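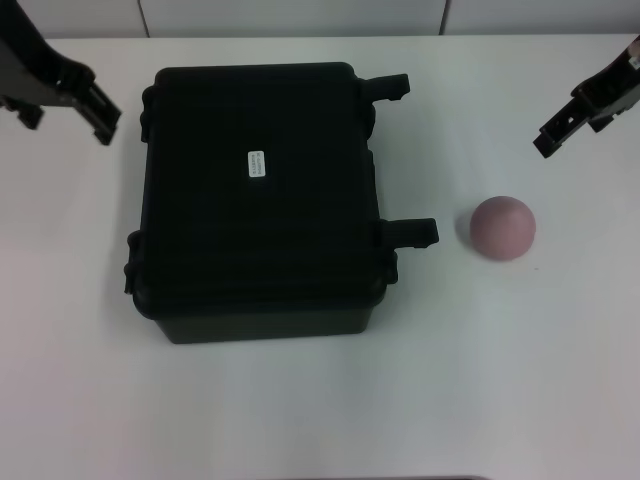
News > Kids' Corner > Famous People

Can you believe celebrity gossip?

Say you read that a famous singer, Antunes, is secretly getting married on the island of Randulholm. Is it true? Maybe. Maybe not.

Look for small words first. "It is rumoured" means somebody said it. "A source" means a person who won't give their name. Would you believe a classmate who talked like that?

Then ask who gains. A gossip site earns money when people click. If 200 sites print the same story, that sounds like plenty of proof – but 199 of them may have copied the first one.

Photos don't settle it either. A ring on a finger might be a wedding ring, or just a ring.

So wait. If the wedding was meant to be in August and August goes by with no cake, you have your answer. The site probably won't say sorry.

Comments

Mo's mum: My son now says "who's your source?" at bedtime.

Soudabeh Safavi: Some gossip is right though!

pip_9: how do i know THIS is true

Related
What does a publicist do?
Why do stars change their names?
Who gets paid for a red carpet photo?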